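Osby Needle and Thread Collection: second progress report to the Okabe Fund

Aug 28, 2000
By Chiyo Kikuchi, Collections Manager

Your form asks for a summary in one sentence. We have catalogued most of the needles, dried out the cellar, lost a fight with a moth, and are behind on the labels.

1. The catalogue

When we applied, the collection was described as 540 items. That figure came from a handwritten ledger kept by my predecessor, who had firm views on what counted as an item. A packet of darning needles was one item if he liked it and several if he didn't. We have now been through every drawer and the figure is 564. Most of the extra objects are thimbles, found in a tobacco tin inside a larger tobacco tin, which the ledger records as "tin".

Each entry has a number, a condition note and a storage place. Kenta Imai built the database on the office computer and then, after the office computer gave up in May, built it again on his own. There is now a second copy on disk in the fireproof cabinet and a printed copy on top of it. I'm told the printed copy belongs inside the cabinet too, and it will go there when the cabinet shuts with it in.

Dating has been slower. Sailmakers' needles are the worst, being made to much the same pattern for generations and kept by people who wrote nothing down. Where we can't tell, the entry now says so. The ledger preferred "very old".

2. The cellar

You will remember the photographs of the wall. It has been replastered, and the drain behind it has been cleared of what the builder called a historic amount of leaves. Readings have stayed between 50 and 60 per cent humidity all summer, which the textiles can live with. The steel would like it drier, so the needles have moved upstairs to the old map chest and the maps have moved to my office, where I step over them.

The builder's final bill was higher than the quote. We have met the difference from shop income and are not asking you for it, though I wanted you to know that we noticed.

3. Textiles and the moth

A wool sampler from the Stekesow school, already listed as fragile, was found in June to be supporting a family. We froze it, bagged it and froze it again in the chest freezer at Bakeo, the bakery next door, whose owners were good about it and asked only that it be wrapped twice and kept away from the puff pastry. The moth got most of a border and part of the alphabet. The letters L to P are gone. Everything else in that cupboard has been checked and treated, and there are now sticky traps along the skirting, which have so far caught three moths and a trustee's shoelace.

4. The exhibition

"Mending" is still planned as five cases in the front room: cloth, leather, sails, books and skin. The running order has been argued over more than I thought possible for a room that size. Leather has moved to second place. Books may move again, as the bookbinder lending us her sewing frame would like it back for part of the winter on the grounds that she binds books.

The skin case is the one the schools keep asking about, and the one the teachers keep asking us to put at the back. Its panel text is finished. The argument is a simple one: a cloth needle can be straight because you can get at both sides of the cloth, or at least lift an edge and turn it over. Flesh has only the one side on offer, so the needle has to go in, turn round underneath and come back up. Hence the curve, and hence also the habit of holding the needle in a tool and not in the fingers. Upholsterers came to the same answer with sofas, and we have put one of their curved needles in the case beside the surgical ones. Visitors in our trial session were asked to guess which was which and did poorly.

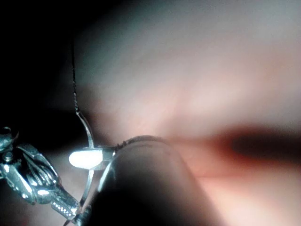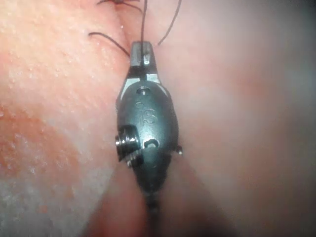
A curved needle held in metal jaws, and black suture thread gripped beside pink tissue.

5. Labels

Behind. The plan was to have every label written by midsummer. Kenta writes them and I cut them; he then restores a word or two while I am at lunch. We have agreed that no label may be longer than the object is interesting, and the thimbles have got much shorter as a result. Cloth and skin are complete, leather is in draft, sails and books are a page of notes and a coffee ring.

We would like to move the date for this part to the end of October. The printer has confirmed she can still do the work in time for the opening.

6. Schools and visitors

The mending table ran on Saturdays through the spring and will start again after half term. Children are given a sock, a needle and a length of wool and shown how to darn. Several parents asked to be shown as well, usually in a low voice. We bought too few socks and far too much wool, and if any of your other projects needs mustard yellow four-ply, please send them to us.

7. Money

The accounts are attached as a separate sheet. Conservation materials are over (see moth). Printing is under, for the reason given in section 5, and will not stay under. Travel is nearly untouched, as most of the people we needed to see preferred to come to us and look through the drawers.

8. What we need from you

A yes or no on the new label date. Also the exact wording of your credit line, as we hold two versions, one with "generously" and one without, and the panel goes to print shortly.

Recent from the Collection
- First progress report to the Okabe Fund
- Buttons: an appeal to stop sending them
- Autumn opening hours
- Talk at Stekesow library: What sailmakers kept in their pockets
- Darning for beginners, notes and wool list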